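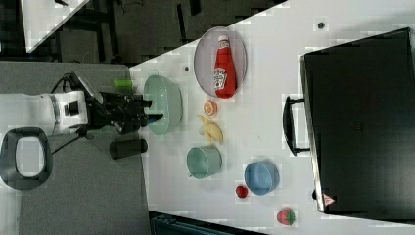 The open day at the Veneo pottery works in Gavville began at ten, according to the leaflet, and at ten-forty according to the man with the key. I spent the difference in the parking lot reading the leaflet again. It promised a tour, a tasting (of what, it did not say) and seconds at reduced prices.

There were 38 of us in the first group, which is a lot for a corridor. The guide walked backward the whole way and spoke mostly to the people in front, so my knowledge of glazing is patchy. I can report that the works opened in July, that the year was either drowned out by a fan or never mentioned, and that the big kiln is called Min. The small one has no name.

The clay comes by truck from Porow, where they dig it out of a hillside and, from what I could hear, argue about the hillside. It sits in a damp room for 19 days. We were allowed to stand in the damp room for longer than I would have picked.

The throwing shop was the best part. A woman at the wheel made a bowl, looked at it, squashed it and made a better one – I had been quite happy with the first. A boy next to me asked if he could squash the next one and was told no by three adults at once.

The tasting was soup. It was good soup, lentil with a lot of pepper, and you ate it from a Veneo mug that you then had to give back. A woman in a raincoat asked twice to buy hers and was sent to the shop.

The shop is where the day makes its money. Seconds were on the back shelves, marked with a dot of blue wax, and I could not find the fault in most of them. I bought two plates and a butter dish with a lid that nearly fits.

Parking is free but the exit is on the other side of the building. The next open day is 17th August, tickets at the gate, and the soup is included.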